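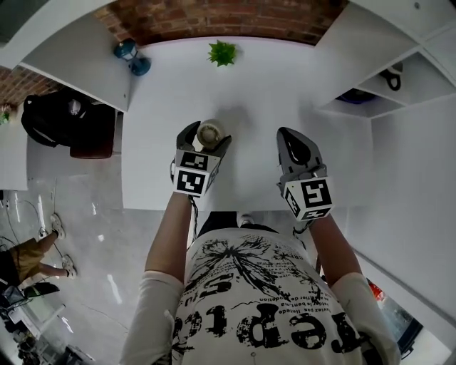
A gripper in each hand at the white table, beige round piece in the jaws of the left one.

July 17, 2020

Back at the brick room all day. I did the morning on the grippers and Precious Radebe did the afternoon. My wrists are sore again but less than last week, so either I'm getting used to it or I've stopped squeezing so hard. You don't need to squeeze. The jaws shut with very little and I keep forgetting.

The work itself is picking things up and putting them down. Pick up, move across, let go, hands back to the start. If you drop it you say so and do it again. Pridska want 3000 good ones before the arms come to the packing floor, and when we finished this evening the sheet on the door said 438. Precious says it will go faster once we stop talking. She was the one talking.

What I find hard is going slowly. On the line at Avutstead I would have a tray of small parts done without looking at it. With the grippers you can't feel the edge of anything, so you have to watch the whole time, and you see how many little things your fingers do that the jaws can't. I tip a round piece on its side with my thumb before I pick it up. I never knew I did that until I had no thumb to do it with. I told them at the end of the session and they wrote it down, and asked if the others on the floor do the same. I said I'd ask.

There was a meeting at dinner time about September. The first Flistard goes in at the end of the line where the lids and small round parts are sorted, and one bench comes out to make space for it. There are 14 of us on that floor now. They said no jobs are going this year, and somebody asked about next year, and the answer was long. What I took from it is that people who leave won't be replaced. Two of the agency lads have already been told their hours are changing. They were not at the meeting.

My own job gets a new name, which I have already forgotten, and the pay stays the same for the time being. I would be minding the Flistard, clearing it when it jams and doing by hand whatever it puts aside. I asked how much it would put aside and they don't know yet. I asked who sets the pace, it or me, and they said that was a good question. I would have liked an answer to go with it.

Precious is more cheerful about it than I am. She has had bad shoulders for years and says if a machine wants the small parts it can have them. She wants to go on the setting-up course and I think she'd be good at it. I said I might put my name down too. The form is in my bag and I haven't filled it in. It asks for your reasons and gives you three lines.

I do feel odd about it some days. I am showing the thing how to do my bench. But the bench was going anyway, and I would sooner it learned from somebody who has done the work than from somebody who hasn't. Also it is quieter than the floor and I can hear myself think, and we get a proper break.

The Begum order is late again, so they may want us both back on the line for a day or so next week. That will annoy the people upstairs, who have the recording all planned out. I don't mind. I'd like to use my hands.

Things to remember: ask the others about tipping the round pieces. Ask whether the breaks stay the same in September, as it wasn't in the handout. Wear the flat shoes, my feet were bad by eleven. Take the form out of my bag.

Got the later bus home. Had the rest of the stew. Noticed myself holding the spoon very tightly, and when I put the lid back on the pan I did it slowly and then moved both hands back to the edge of the worktop, the way we have to at the end of each go. Early night.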